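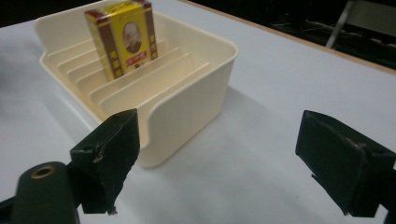 Piyumi Sivakumar wrote back to the last report that a reading scheme with 300 sign-ups and so few finished books ought to be called a mailing list. I think she is close to right, and I would like the trustees at Undel to read this one with her remark in mind.

Flurnadgate Evening Readers, progress to the end of August

The grant paid for evening reading sessions for adults at the Tóth branch library, plus a stock of easy-reading books to take home. The sessions run. The books go out. Whether anyone reads better than before is a separate matter, and I can't show you that they do.

Sign-ups stand at 300. That figure includes everyone who left a name at the spring open evening, when there was free soup. Regular attendance is over 100, counting as regular anyone who came to 3 sessions or more. Pichit Ratanaporn set that bar before I took over the reporting, and I would have set it higher.

The Tremero reading check was meant to be our measure of progress. Learners take it when they join and again after a season. Most of those who took the second one did better, but the people who had drifted away didn't take it at all, so the result flatters us. I have left the average out of this report for that reason. Kálmán Nyitrai disagrees and may send it to you himself.

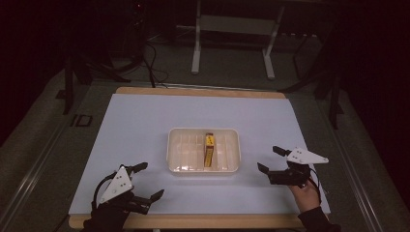
Should the sessions carry on through the winter? Only the 7 p.m. ones, in my view, as the afternoon group has shrunk to a few people who already read well and mostly come for the company.

Spending is on track. We have $2000 left in the book line and I would ask you not to let us spend it on more of the same titles. The crime stories are borrowed again and again. The work-skills readers, which we bought on advice, sit on the shelf. Sándor Pintér thinks they need a better display. I think they are dull.

Still owed to you: the tutor training notes, which are half written, and the list of learners who left, with their reasons where they gave any. Dezső Nyitrai is phoning them now. So far the usual answer is a change of shift at work, and I doubt that a new poster will fix it.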